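In Praise of the Long Table

Every town has one good table, and I've come to think you can judge a place by how easy it is to get a seat at it. I don't mean a restaurant table. I mean one that anybody can sit down at, for as long as they like, without buying a thing.
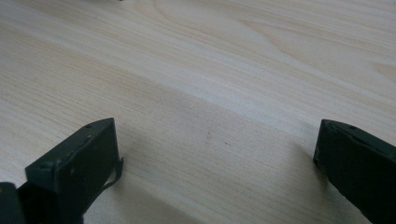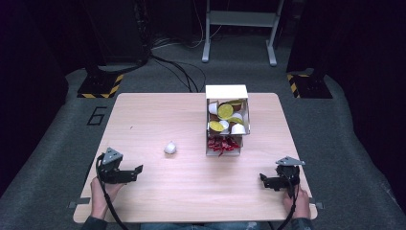

Ours is at the Hikgate library, on the ground floor, past the large-print westerns. It seats 19 if people are friendly about elbows. I started going because my furnace was out and I had a stack of forms to fill in, and I kept going long after the heat came back on. I love it there! I get more done in two hours than I do all day at home, and I come away knowing things I never set out to learn.

Last winter I sat next to Dalia Tawfik, who was working out how to convert her grandmother's bread recipe from handfuls. By the time I left, four of us were arguing over how big a handful is, and the man across from us (I never got his name) had drawn a chart. None of that happens in a study booth. The library has booths too, eight of them, very nice, with little lamps, and they're always full. I understand the appeal. But a booth gives you back the same afternoon you brought in with you.

What I like best is the company of people who are busy with something else. You look up from your own dull page and see a teenager muttering Spanish verbs, or somebody going through seed catalogs with a pencil, and it perks you right up. Babar Naqvi, who taught me high school history and still corrects my dates, calls it "borrowed concentration," and I've been using the phrase ever since as if it were mine.

I know the case against. Shared tables are noisy, somebody always has a cough, and a person who needs real quiet deserves to have it. Fine. Keep the booths. I'd only ask that when the library redoes the ground floor in April, the long table stays where it is. The plan I saw replaces it with a row of single seats facing the window. They'd be handsome seats, I'm sure, and the view of the Vandenberghe building is better than it used to be. But a row of people looking out a window is a bus stop.

Over in Sadska they went the other way and put in a second long table when the first one filled up. Wilma Van der Linden drove me out to see it, and we meant to stay ten minutes. We stayed until closing. I read half a book on canal locks that somebody had left behind, and she got roped into a crossword by two sisters who'd been stuck on the same corner since lunch. I have never cared about canal locks in my life and I've since checked out two more books on them.

The comment sheets are at the front desk, next to the stapler. They take a minute to fill in, and there's a good place to sit while you do it.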